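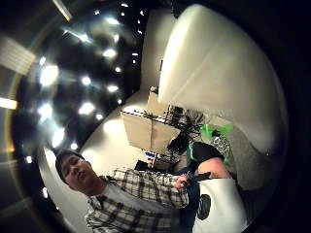

Speaker notes: "Where Does This Go?"
Shared rooms and the stuff in them
Feb 5, 2024, Dultness branch, upstairs

Before starting: water, clicker, take the lanyard off. Shoshana Okafor introduces me and will say I'm an expert. Let it go by.

1. Opening

Good evening. I have spent six years being paid to put other people's cables in bags. My mother tells her friends I work in technology.

Wait. If there's no laugh, move on quickly and talk about parking.

What I want to talk about is the shared workroom. Every office has one, and so does every school, every theater and at least one dentist I know. It has a cardboard box in it. The box came with something, the something was taken out and put to use, and the box stayed, because a box is useful. Within a week it has things on top of it. Now it's furniture.

Ask for a show of hands: who has a box like that? Then ask who knows what's inside. Expect fewer hands.

2. The Juno room

This is the story of the workroom at Zeteo, which everyone called Juno after a sign on the door left by the previous tenants. When I got there it had been "temporarily" a storage room for 5 years. I was given one afternoon and a label maker.

I did what any professional would do and made an inventory. It ran to 1,442 lines. Read out a few, slowly:

- power supply, no device
- device, no power supply (these two did not fit each other, I tried)
- cable, gray
- cable, gray, other
- bag of bags

The inventory took most of April. At the end of it we had a very good list and exactly the same room. I mention this for anyone here who is about to open a spreadsheet.

3. What worked better

Drop the list. Clear one surface. Take the table nearest the door, because that is where people put things down when their hands are full.

Then sort by what the person in the room is going to do next:

- Leaving today: goes in a bag, and the bag goes by the door.
- Staying plugged in: gets left alone. Do not tidy a cable that is attached to something at both ends. I have done this. There was a meeting.
- Nobody can name it: goes in the box, with a date on the outside.

Pause on the third one. People get attached. Cledwyn Kemeys fought me over a bracket for most of a morning and still couldn't tell me what it held up. He has it at home now.

4. Bags

I have opinions about bags and I will keep them short. (Keep them short. Last time this section ran over and they turned the heating off.)

Soft bags are for soft things. A cloth bag full of adapters becomes a ball with corners. Put the heavy item in first, close the bag, and pick it up once by the handle before you walk off with it. If it swings into your knee, pack it again.

Use bags in different colors if you can. "It's in the green one" is a complete instruction. "It's in the Eynon bag" is no help at all when Eynon gave everybody a bag at the same conference.

Two people packing is a good number. One holds, one fills. With three, somebody starts telling a story.

5. The 60 second rule

At the end of the day, whoever is last out gives the room 60 seconds. Put back what you took out. Coil what you unplugged. Look at the top of the box, and if something has landed there, move it.

I time this with my phone. I'm told it's annoying.

Almost every room I've worked in goes back to being a heap at some point. Juno lasted until the printer was replaced. The new printer came in a very nice box.

6. Questions

Likely ones:

Can we throw out the old chargers? Ask once, wait a week, then yes.

Who should own the label maker? Whoever is willing to buy the tape.

What was in the box? Packing foam, and a smaller box.

Thank Shoshana. Remind people that the chairs stack against the back wall, six high. Take my own extension cord home this time.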